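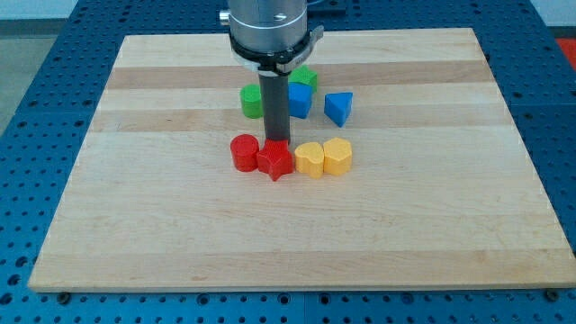

*Maple board with the two darker bands, on the blue table.*

**To:** mulstead-woodwork list
**Date:** Monday, December 5, 2022
**Subject:** Re: Oil for cutting boards, again

> I put two coats of Flinex on a maple board in November and it still feels fuzzy. The can says "silky." Should I sand more, oil more, or write to the company? My neighbor swears by going up to 4000 grit.

Write to the company if you enjoy writing. I sent Flinex a letter once and got a coupon for more Flinex.

The fuzz is raised grain. Wipe the board with a damp rag, let it dry overnight, then knock it back with fine paper. Do that again and the wood mostly gives up. Your neighbor's 4000 grit is lovely for a guitar. On something you plan to hit with a knife, it's a way of spending Sunday.

As for oil, I've used the plain mineral kind from the drugstore for years and my onions have never complained. McIntyre Hardware has it too, next to the paint thinner, at twice the price.

Go light on the end grain the first day and come back to it — it drinks whatever you give it and asks for more. And keep the thing out of the dishwasher. I mention this because somebody in my house didn't, and we now own a very handsome pair of half boards.

Does anyone still have the Graltari scraper the list bought together? It's my turn, and I have a walnut tray waiting.

— your list admin, Mulstead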